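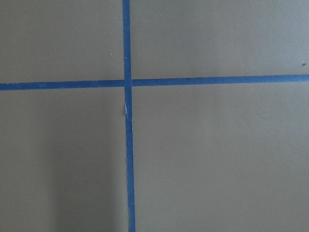
Figure 2. Crossed strips of blue tape on a gray surface.

3.2 Call sheets and the timing of safety notices

The second part of the study looks at how changes to a shooting day reach the people who perform physical work in front of the camera. We collected call sheets and the notices attached to them from two television productions, referred to by their working titles, Costano and Grellau. Both were action series with a standing stunt department. The set holds 2,339 documents, of which 1,736 could be matched to a shooting day with a known start time. The rest were drafts, duplicates or sheets for days that were later dropped, and we left them out.

Each matched document was read by one of the authors and coded for three things: whether it announced a change to a physical action, how long before the start time it was sent, and who was on the distribution list. Songül Tatlı coded the Costano material and Nouhaila Amrani coded Grellau. A shared batch was coded by both at the start, and the rules were rewritten where they disagreed. Most disagreements concerned the word "action." A fall down three steps was treated as a physical action by one reader and as ordinary blocking by the other. In the final rules, any movement for which a double, a pad or a rehearsal was requested counts as a physical action.

On Costano, changes were usually sent the evening before, together with the next day's sheet. On Grellau they often went out as separate messages during the morning, and the stunt coordinator was missing from the list more often than the camera or grip departments were. Doubles hired by the day were rarely listed under their own names on either show. They were expected to hear of a change from the coordinator, so a notice that missed the coordinator missed them too.

Late notices were most common in June, when Grellau moved to night exteriors and the schedule was revised several times a week. We did not have access to injury records and make no claim about whether late notice led to accidents. Spoken briefings held on set are also outside the data. Some changes that look late on paper may have been agreed in person well before the notice was written, a limit already raised in Section 2.

Related items
Day players and the distribution list
Rehearsal time in the Tanner contracts
Night exteriors and schedule revision
Zunness: notes on a shared coding scheme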